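Whiteflies on greenhouse tomatoes: what I learned from counting way too many bugs
Nigel Whitlock, end-of-term project report

So I picked whiteflies because my aunt grows tomatoes under plastic outside Stoststead and complains about them every single year. I figured I'd have plenty of bugs to work with. I did!

My question was pretty simple: do yellow sticky cards hung low in the plants catch more whiteflies than cards hung up high? The growers I talked to all hang them at head height (easy to read while you walk the row), but one extension leaflet I found said to keep them just above the top leaves. I wanted to see how much it matters.

I used two bays of the teaching greenhouse at Swanson, with 11 cards in each. In the first bay the cards sat just above the tops of the plants, and I moved them up every week as the tomatoes grew. In the second they stayed up on the wire the whole time. Both bays had the same variety, Prellia, planted on the same morning and watered off the same line. The cards stayed up for 15 days, then I took them down and counted with a hand lens, which took forever and gave me a very stiff neck.

The low cards caught 1306 adults and the high ones caught 700. That's a bigger gap than I was expecting. I also flipped over leaves in both bays looking for the young ones, and they were mostly on the older, lower leaves, same as the textbook says.

Some problems. The second bay is closer to the door, so it gets more of a draft, and I didn't swap the bays halfway through like I should have. Also, a few cards got splashed and lost some of their stick. I left them in the count, but I'm not very happy about it. 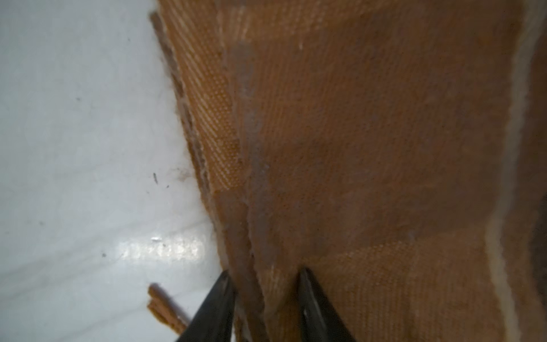
Coarse orange-brown woven fabric on a glossy white surface.

If I did this again I'd start in October, when numbers in the greenhouse are lower, and see if the low cards pick up the first few adults sooner. That's what a grower would really want to know. I'd also like to try it over at Zokport, where they release little parasitic wasps, and check how many of the wasps end up stuck on the cards too. My aunt has already lowered hers.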